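Events | Robotics & Automation
3 min read

Hanrahan opens its bin-picking cell to visitors at Irton site

1/24/25

Hanrahan held an open day at its Irton site this week, giving local manufacturers and engineering students a look at its work on picking mixed items from bins. Attendance was about 60, split into small groups for the demonstrations.

The cell is part of a project called Trurnulia, run jointly with the packaging firm Ballgate. Its goal is to have a robot move unsorted goods from one container to another without a separate model of each item. Ballgate handles returned merchandise at its own warehouse, where most of the sorting is still done by hand.

Meriem Sqalli, who leads the project for Hanrahan, gave the technical talk. The current test set holds 394 items, bought mainly from discount and hardware stores. She told visitors that the set was chosen for variety in shape and surface finish, and that weight was a secondary concern at this stage. Items above the payload limit of the gripper are excluded.

According to Sqalli, the team logged 1261 pick attempts in the last test series before the open day. Each attempt is recorded with the grasp angle, finger opening and outcome. Failed picks are reviewed by an engineer and sorted by cause, the most common being a finger touching the bin wall before it reaches the item. The software now plans a different approach angle when an item is close to a wall, at some cost in cycle time.

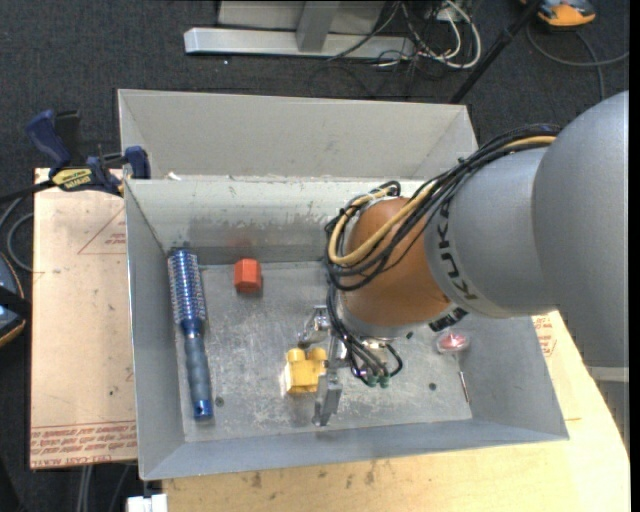

Item selection took up much of the question period. Several visitors asked why the tests use household goods and toys in place of machined parts. Sqalli replied that machined parts are usually well documented, while returned goods are not, and that the difficult cases are those with mixed geometry or reflective surfaces. A yellow block with two studs offers the fingers flat sides, but a round hairbrush with a shiny metallic barrel gives the vision system both bristles and reflections to deal with. Clear wrapping is a known problem as well, and work on it continues.

Other questions covered cable routing on the arm, finger wear and the time needed to set up a cell at a new site. Hanrahan estimates three days for the last of these, excluding safety approval.

Ballgate plans to install a trial cell at its returns warehouse. The companies have not given a date.

Filed under: Robotics, Warehousing, Site Visits

Related items
Ballgate expands returns warehouse
Choosing finger shapes for two-finger grippers
Irton engineering students tour local plants
Vision systems and clear packaging: test notes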